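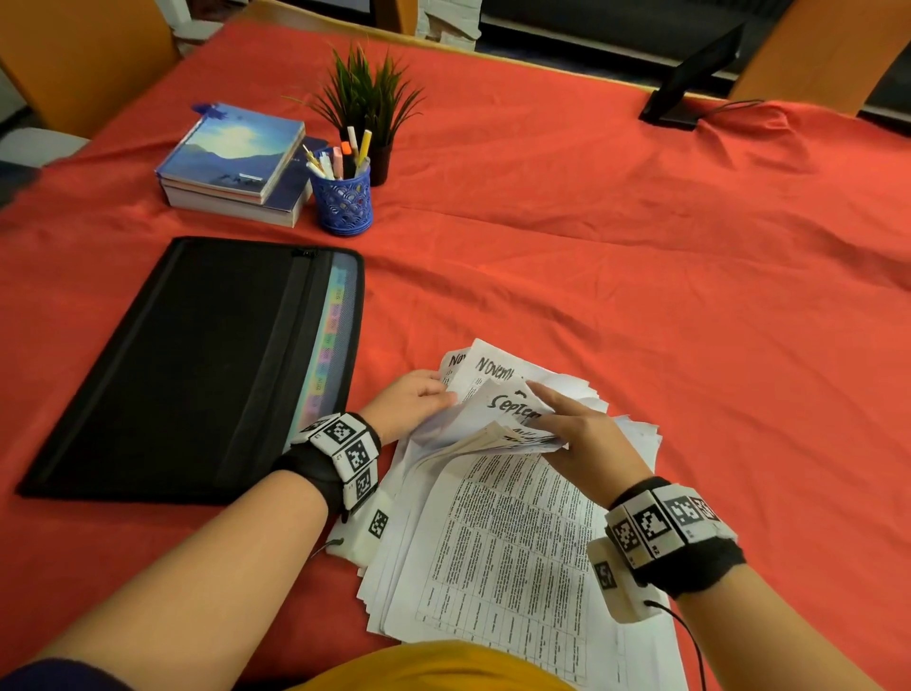
Visit report: the records office at Stakska

The office at Stakska handles delivery returns for the Prendov depots. I went on a Wednesday in March to look at Cropper, the sorting line installed last fall, and at what is left of the manual work.

Before Cropper, eight clerks sorted by hand. Sheets came in mixed, some typed, some with the month lettered across the top, and were put in order by month before filing. A clerk managed 400 sheets a shift. The line takes 756 an hour when the feed is clean. It reads the heading, assigns a bin and sends the image to Otik, the indexing software.

Curled sheets are the weak point. The feed rollers reject them, as they do anything folded or handwritten over a crease. Rejects go to a table, where a clerk leafs through the bundle, finds the month and files the sheet in an accordion folder. The same applies to dense printed tables with no heading, which Otik cannot place.

The eight clerks are still employed. Three work on rejects, two run the line and the others moved to depot queries. Those on rejects told me the pile is smaller but harder: the easy sheets used to give the hands and eyes a rest, and now every sheet is a problem sheet. Shifts at the reject table were cut to two hours for that reason — the line operators rotate in.

Pay grades have not been changed. The operators consider this an open question, as they now clear jams and adjust the rollers, work that used to go to an outside technician.

A second feeder for damaged paper is on order. It is rated at 700 sheets an hour, though the office has yet to test it with its own returns.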